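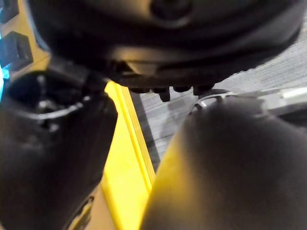

At Lammers, open day

Home Visits Walks Newsletter Join us

A Day at the Lammers Bindery

Last updated: May 13, 2021

I have wanted to see the inside of a bindery ever since my grandmother's cookbook came apart in my hands over a pot of soup, so when Rosemarie Reinholz wrote to say that Lammers was opening its doors and there were seats in her car, I said yes before I had even asked what time we were leaving. (Early, as it happened. Very early!) Four of us went: Rosemarie at the wheel, Leonie Hagedorn with the map, Finn Sauerland asleep in the back, and me with a bag of rolls on my knees.

It is a pretty drive over to Lernanmont if you take the valley road, and we did, although it adds a good while to the trip. The river was high and the apple trees were still holding on to some of their blossom. We stopped in Isen for coffee and for the little almond cakes that Leonie remembered from school trips. They are smaller than she remembered, but I had two and would have had a third.

Lammers sits behind the old freight station, in a long brick building with tall windows. You park on the station side and walk through. Sabine Steinbach met us at the door, checked our names off her list, and took us around in a small group, which I liked much better than being handed a leaflet and left to wander. She has been with the firm since she left school and she talks about glue the way other people talk about wine.

We began with paper. I had never given a thought to grain, but paper has one, just as wood does, and a book made with the grain running the wrong way will fight you every time you open it. Sabine gave each of us a sheet to bend first one way and then the other, and you really can feel it. Rosemarie kept hers and was still bending it in the car.

After that came the folding and the gathering. A big sheet is folded down into a section, the sections are put in order, and each one carries a small black mark on its spine fold, placed a little lower than the last. When the whole book is stacked up the marks make a neat staircase, and if a section is missing or upside down the staircase has a broken step.

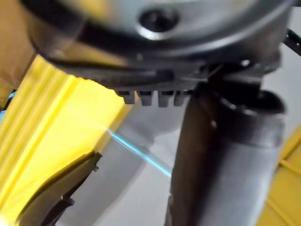

Finn, who was properly awake by then, asked what happens when the broken step gets past everyone, and Sabine told us about a hymnal for a parish near Dravmont that went out with the same section in it twice. It had 363 hymns, or it should have had. The parish sent the copies back with a very kind letter and the organist added a jar of plums.

The sewing was my favorite part by a mile. Lakmal Munshi does the hand work, mostly repairs and family Bibles, and he let us stand close while he sewed a section onto linen tapes with waxed thread. He pulls the thread along the fold, never away from it, so it won't tear the paper. He makes it look like nothing at all. Then Leonie had a turn and it took her the better part of ten minutes to do one section, with her tongue between her teeth — and she knits!

I had brought my grandmother's cookbook along in a pillowcase, feeling a bit foolish about it. Lakmal turned the pages very gently and said the paper was still good and only the spine had given up. He would keep the old cloth, stains and all, and lay it over a new one. I left it with him. It should be ready in October, in good time for the baking.
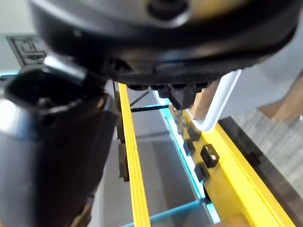

Lammers, Lernanmont

We finished with lunch at the long table by the windows, potato soup and dark bread, and then there was a small sale of seconds. I bought 6 notebooks with slightly crooked covers, four of which are already promised to nieces. Finn bought a bone folder, and has since creased every piece of mail in his house.

If you would like to go, the next open day has not been set, but Sabine is happy to take names. Groups are kept small and the floor is level all the way through. Wear something warm, as the paper room is kept cool. The walk from the station takes four minutes, and there is a bench halfway.

We took the fast road home. I missed the river, but Rosemarie wanted to be back before dark.

Contact us | Copyright the authors | Back to top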